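Teaching Sessions at the Raltstead Robot Shop: Frequently Asked Questions

Updated October

What happens at a teaching session?

You sit down with a robot arm and show it how to do a small job. The jobs are simple for a person and surprisingly hard for a machine: push the blocks of one color together, slide a piece into a corner, pull two groups apart. Each time you do the job start to finish, we save the whole run. We call that a demo, and we love collecting them!

Do I need any experience?

None at all. If you can play a simple video game or move a chess piece, you'll be fine. Most people feel clumsy for the first few tries and then something clicks — it's a great moment to watch.

What's the difference between hand guiding and remote control?

With hand guiding, you hold the arm itself and walk it through the motion. The joints go soft so it moves with you. With remote control, you sit at the desk and steer with a joystick, and the arm follows. We run both. Hand guiding is the quicker one to learn, but your own hands get into the camera view, so nearly all of our block work is done from the desk.

How long is a session, and how many demos will I do?

A session runs 40 minutes, with a break whenever you want one. The target for block pushing is 16 good demos. Some people get there early and ask to keep going (yes, please do).

What if I make a mistake?

Keep going and fix it. If a block slides off to the wrong side, go around and push it back. Those recoveries are gold to us, as the robot will drift off course too and needs to have seen a way back. Only stop if the arm is pressing down hard or a piece has left the board. In that case hit the red button on the desk, reset, and start over.

Is there a right way to do each job?

There are lots! Go left first, go right first, take the long way around. Please do move smoothly and don't park the arm while you think. Long pauses teach the robot to pause, and our Harby model once picked up that habit so well that it sat still for 32 seconds before touching anything.

What will I be working with?

For block pushing, the arm carries a plain rod, so everything is done by nudging. The pieces are chunky shapes in bright colors, stars and hearts and cylinders among them, and they stand right on the wooden board.
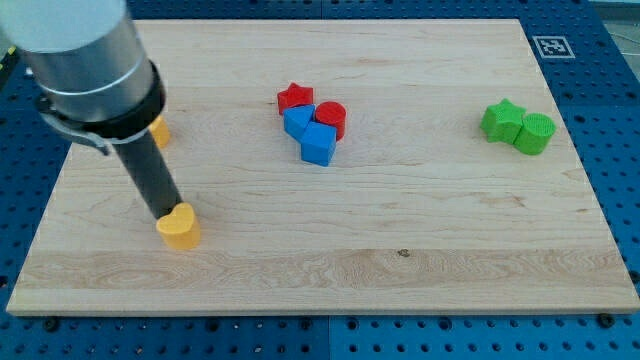
One reader from our Istulow sessions wrote in to say that pushing a star is nothing like pushing a cube, that it swings around the moment you touch it off center, and could we please warn people. Consider yourself warned! Short, gentle pushes work best.

Can I see the robot try it alone?

Yes. Training on a new batch takes 48 hours, and everyone who added demos gets an invitation to the tryout at the Mangundap workshop. Bring friends if you like, and sign in at the side door.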